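Budgeting for a tabletop robot arm

From the Skikinitz shop wiki — Planning and Purchasing

Budgeting for a tabletop robot arm means adding up everything you'll pay for before the arm does a single useful thing, and I'll say right away that the arm is the part I worry about least. I've helped put together a few of these plans for small shops, mostly in Plendale, and the arm always gets its own neat line while everything else gets squeezed into "misc." Please don't do that!

Simulation first

My strong advice is to model the cell before you ask for a quote. You can drop an arm, a table and some parts into a virtual room, move the mount around and find out what reaches what, all for the price of somebody's time (and a decent graphics card, if you don't have one). Our plan for the Cukari bench started this way. 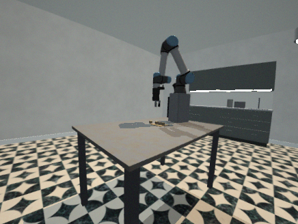
Simulated cell: arm on a pedestal at the far side of the table, gripper over the tray of small blocks.

Joelle Hijazi built most of our simulations and she's strict about one thing — the table has to be the size of the table you own. I once planned around a tabletop I'd guessed at, and we ended up buying a second one.

What goes in the budget

These are the lines I use now:

Arm and controller
Gripper, plus spare fingers
Mount or pedestal, and the hardware to fix it down
Table
Trays and fixtures for the parts
Safety review and any guarding
Training hours
Shipping

For the Cukari bench, the mount, table and fixtures were budgeted at 3,000 and came in at 3,848. Most of the overrun was fixtures. Dinesh Rawat wanted the parts held in trays and I had argued for letting the arm pick them up wherever they landed, so we compared both on screen before ordering anything.

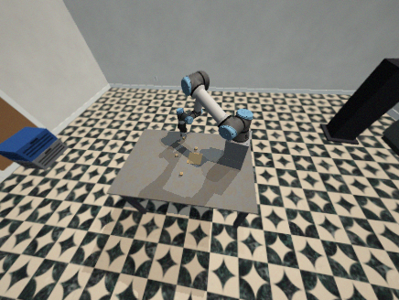 Simulated cell with small pieces scattered over the tabletop and the gripper tip near the back edge.

Loose parts can save you fixture money, but then you're probably paying for a camera and for the hours to get the picking right. I gave in on the trays. For a shop whose parts change every few weeks I'd still look hard at the other route, and Randa Kassab at Sengar tells me they went that way and put 78 hours of setup into it.

Timing

Allow six weeks between the simulation and the purchase order. That sounds slow, I know, but reach problems show up late, and so do the people who need to sign off. We started in February and used every bit of it. Get the gripper quote at the same time as the arm quote, too — ours came separately and the adapter plate was on neither one.

See also: Choosing a gripper; Pedestal or table mount

Filed under: Equipment planning | Robots | Shop budgets

Print this article | E-mail this article

Recently updated
Used arms: what to ask the seller
Training hours, by Oluwaseun Ekpo
Fixtures for small parts
Lease or buy? Notes from Zanele Le Roux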